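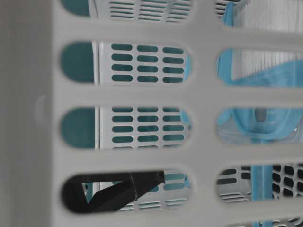 Tharindu Siriwardena read our first draft and wrote back that the basket isn't our problem, our code just believes everything a camera tells it. Fair! I grumbled for an evening and then rewrote half the perception part, so this report is mostly the story of that rewrite.

Quick recap if you missed the proposal. Our project is called Lorno, and it's the software that decides when an arm may reach into a shopping basket and when it should wait. Travside is the planner. Bakker is the little logging tool I wrote in February (at two in the morning, and it shows). We only changed software this semester, which sounded like the easy option when we picked it.

What went wrong first

The side camera looks through the slots of a basket wall. A slot gives you a nice crisp bit of the stuff behind it, then a fat gray bar, then another crisp bit. Our first segmenter took every bit for its own object. One item became three, the planner got three targets, and it spent ages choosing between pieces of the same thing. I watched the target marker hop up and down on my screen and really wanted to throw the laptop.

My fix was a mask. The camera doesn't move and the near wall is always in the same place, so I marked the bars once by hand and told the segmenter those pixels mean "don't know" instead of "background". Then a merge step joins pieces on both sides of a bar if the color and the edge direction agree. I tuned it on 700 saved stills and kept 170 back for checking, and I didn't peek at those until the end (okay, I peeked once, and threw that run away).
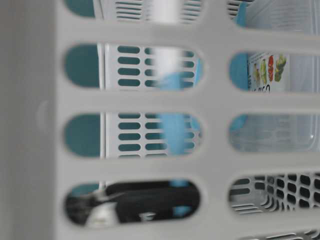
Does the merge step ever join two things that are really separate? It does, mostly when two items of the same color sit behind neighboring slots, so Travside now asks the wrist camera before it commits to a target.

That second check was the fun part! The wrist view has the opposite trouble. It sees into the basket over the fingers, and the fingers hide a big chunk of the floor. So each view gets its own "don't know" map, and a target only counts if at least one camera can see it and neither one flatly disagrees. Lining up the two maps took me nine days, seven of which went to a sign error in one rotation. Bakker had been logging it correctly the whole time and I hadn't looked.
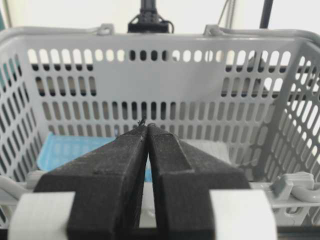 Figure 3. Wrist camera view into the basket, with both fingers in view.

The finger mask is still drawn for one opening width only. When the fingers spread, the mask is wrong near the tips, and I'd like to compute it from the joint readings next. Prasero, the viewer we use for playback, also needs a way to show both maps side by side, because flipping between tabs is making me seasick. I've started on that and it half works.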